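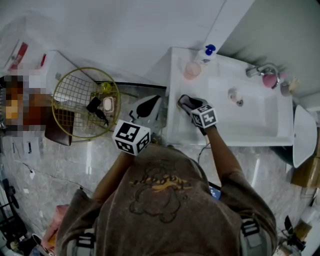
What did the grant pay for between August and November?
It paid for the bathroom part of the home upkeep program: supplies, storage, small repairs and the hours of two home aides in the Pukalwood and Baretwood buildings.

Progress report, bathroom upkeep
Prepared by Deisy Rengifo for the Fendumport Housing Fund

Work done

We planned to set up nine bathrooms in this period. Six are finished. Two are under way and one has not been started, as the tenant in Baretwood asked us to wait until her daughter is back from the hospital.

A finished bathroom means that the sink, faucet and toilet have been cleaned and checked for leaks, the things people use every day have a set place near the sink, and the tenant has a one-page cleaning routine that fits the room. We do not bring in new furniture. Most of these rooms have no space for it, and a wide sink rim or a ledge beside the basin will hold what one person needs.

The sink takes the most time. When we start, the rim is usually full and has to be cleared before it can be wiped. We now ask tenants to keep the soap pump at the back of the rim and to put bar soap in a dish. An open wire basket on the ledge works well for the dish and other small things. It can be lifted off in one go when the ledge needs cleaning. Yesenia Correa tried closed plastic bins in two of the Pukalwood bathrooms and took them out again after tenants complained that the soap never dried.

Floors are slower. Boxes get stored next to the toilet in several homes and we do not throw anything out without the tenant's say. In most cases the box stays and we move it when we mop.

Repairs

Two faucets were dripping and were fixed with new washers. One drain in Baretwood was blocked and needed a plumber from Villca. He came at 8 in the morning and the sink was usable again by lunch. The toilet seat in the same apartment is loose and the part is on order.

Spending

We have spent over $600 on supplies and parts. The largest items were the plumber's visit, cleaning products and baskets. Aide hours are billed separately and are within the budget you approved. Receipts are in the shared folder - the one for the washers is missing and I have asked the store for a copy.

Problems

The cleaning routine was too long in its first version. Tenants read the top half and left the rest. Yesenia cut it down and put the sink first, then the toilet, then the floor. The Spanish version is ready but has not been printed.

We also lost time on access. The Baretwood office holds the keys and closes at noon, so afternoon visits only work if the tenant is home.

Next period

Finish the two open bathrooms and start the last one when the tenant is ready. Go back to the first homes to see whether the routine is being used - I would like Yesenia to do these visits, as the tenants know her. We are not asking for more money at this point. I do need an answer on whether the toilet seat can be charged to the grant or has to go to the building owner.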